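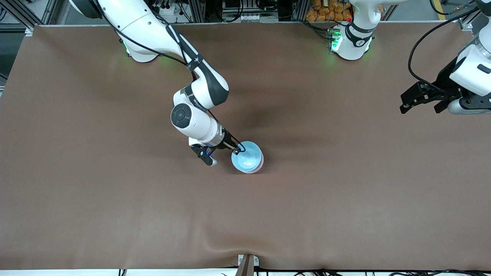 Why does butcher paper curl back up after you cut it off the roll? The fibers have been wound tight for months and they hold that shape, worse near the core.

**Paper & surface covering – handout 4**
Gredport evening class, 2024-04-20

Bring: bone folder, pencil, the long ruler. Scissors ok but a blade is better.

**Grain**
- long grain runs with the roll, nearly always
- tear test: straight tear = with grain, ragged = across
- fold test – bend it, dont crease. Less push back means you're going with the grain
- mark an arrow on the back in pencil BEFORE you cut. Everyone forgets after

**Taking the curl out**
Roll it backward around a tube, hold, let go. Check. Do it again if needed. Don't over-do or you get the opposite curl, and that one is harder to fix. Heavy stock: flat under boards overnight.

Paper from the last foot or so near the core – use for templates, not for finished work.

**Wrinkles vs creases**
Wrinkle = soft, fibers not broken. Will mostly relax with weight on it.
Crease = fibers broken. Stays. You can flatten it but the line shows once theres paint or paste over it.

**Paste**
Gonach recipe from last time (sheet 3). Thin coat, wait 4 minutes, then lay. Paper gets wider across the grain when damp so leave slack on that side – people lost a whole panel to this in December.

Smooth from the middle out. Never edge to edge.

**Weights**
Gello kraft: everyday, takes pencil fine
Zuccaro 175 gsm: for covers and boxes, score first

Order code for the Zuccaro is 1215, ask at the desk.

Homework: two strips, same size, one cut each way. Damp both, measure, write down the diffrence. Bring the strips.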